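Home | Notebook | Projects | Stores list | Contact

Search the notebook

July 27, 2025

Bench two, tabletop and edge rail

Carried on with the bench from where we left it. The top is staying as it is for now. I had thought of sealing it before doing any more work on the rail, but the tin of Ondano sealer has skinned over and the new one isn't in. No point waiting for it.

Wiped the top down twice with a barely damp cloth and let it stand over lunch. There is a faint ring near the back corner from somebody's mug, which won't shift. Tried a pencil rubber, no good. Left it.

Checked the top for flatness with the long straight edge, across and then corner to corner. Across is good. Corner to corner there is a dip I can get a thin feeler under, worst towards the middle. For sorting and packing it makes no difference. If bench two ever gets used for marking out we should pack it from underneath first.

Rail next. The dark edge rail had been working loose at one end, enough to catch a sleeve. Took the two bolts out, cleaned the threads and put them back with new washers. Tightened by hand first, then a quarter turn each, going back and forth. The hole nearest the end is slightly oversize, so the rail can still be pushed a hair out of line before it bites. Hold it against the edge with the flat of your hand while you do up the last bit. If it works loose again I'd drill it out and go up a size. We have 24 of the larger bolts in the Stanel drawer, so no need to order. 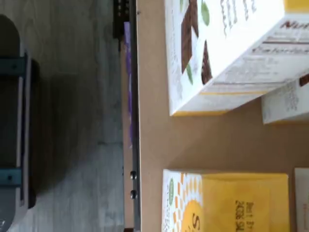
After that I started on the question of what bench two is for, which we keep putting off. At the moment everything lands on it. Post, offcuts, tea things, things waiting to go back to stores. I'd like the half nearest the door kept clear for packing the Zulu sets, and the other half left for whatever is in hand that day. Put a strip of tape down as a trial. It can come up again if it annoys people.

Food on the benches. I am not against it, and the kitchen shelf is too small for all of us as it is. But chocolate and biscuits should go back in the box and the box should be shut, and nothing open goes on a bench where labels are being laid out. We lost a sheet of labels in December to a greasy thumbprint and had to print the lot again. The Skorel tin by the kettle has a decent lid and room in it.

Did a trial pack of three Zulu sets on the clear half to see if there is enough elbow room. Laid the parts out left to right in the order they go in the bag, sheet last. It works, but the bags want to be on the right and there is nowhere for them except your lap. A shallow tray hung from the rail might do it. Need to check first that it wouldn't foul the bolt heads, as they stand proud. Measured 19 mm from the underside of the top down to where a hook could sit, which is tight.

Third set went quicker than the first two, mostly down to having the sheets folded beforehand. So fold all the sheets first, in one go, then pack. The full run is 1,000 and I don't want to be folding as I go for that many.

Swept underneath. The grey floor hides small screws very well with that grain pattern, so go over it with the magnet before the broom. I got a fair handful. Sorted the good ones back into the drawer and binned the rest.

Still to do:

Sealer, when the new tin comes. Two thin coats, a day between.
Look at the rail bolts again after a week's use.
Mock up the tray in card before cutting anything.
Ask whether the Zulu bags can come flat instead of on the roll, the roll keeps running off the end of the bench.
Second bin for this end of the room.

The driver set is back on its hook. The 5 mm hex key is missing from it, and I used the loose one from my own box, so if the proper one turns up please put it back.

Last updated: same day, hex key note added

Previous entry | Next entry | Back to top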